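Robotics - Full Papers

5.3 Failure analysis: loss of grip width during garment handling

During the October collection we recorded 3,781 demonstrations with the hand-held gripper. The policy trained on them performed well on rigid objects, but on garments it often opened the fingers too early, and the garment fell before it was placed. At first we believed the network was the cause. Kai-wen Ko replayed the failed trials and found the same behavior already in the training data: the recorded finger width jumped to fully open for a short time, although the operator was still holding the cloth.

The finger width is not measured by an encoder in our device. It is computed from the marker cubes below the fingers, which are tracked by the head camera. When one cube is not detected, the Skinurum tracking software fills the missing value with its default, and this default is the open position. No warning is written to the log. We consider this a design fault of our pipeline, and also a safety matter, as a real arm that follows such a label will release its load without any reason.

We then checked by hand all demonstrations in which a garment was taken from a stand or put on it. In 127 of them the width signal had at least one false opening. In 83 of these the false opening happened while the operator was pulling the lower part of the garment, when the cloth can fold forward over a cube. The other cases came from fast turning of the wrist, where the marker is seen at a very flat angle - the detector then rejects it.

Figure 4 shows the garment task with both cubes in view. In this posture the cloth does not hide the cubes and the tracking has little difficulty. A small change of the wrist is enough to lose one of the markers, and the operator does not notice it, as he is looking at the garment and not at the cubes.

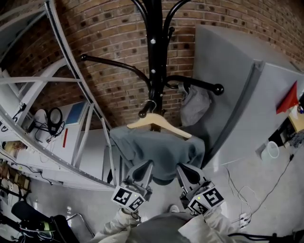 Figure 4. Garment task at the coat stand. The two gray fingers grip the lower part of a garment on a hanger; the marker cubes are mounted below them.

We made two changes. First, a missing detection now keeps the last valid width, and after 90 frames without detection the demonstration is marked as invalid. Second, the arm controller from Geretti does not accept an opening command during transport unless the wrist is inside the placing zone. The second rule was proposed by Chin-lung Kwok after a test at the Rarngate laboratory, in which the arm dropped a coat onto its own base and continued the motion with empty fingers.

The affected demonstrations were removed and the policy was trained again with the same settings. Early opening did not appear again in the garment trials. It still appears sometimes with thin towels, and we do not yet know if the cause is the same.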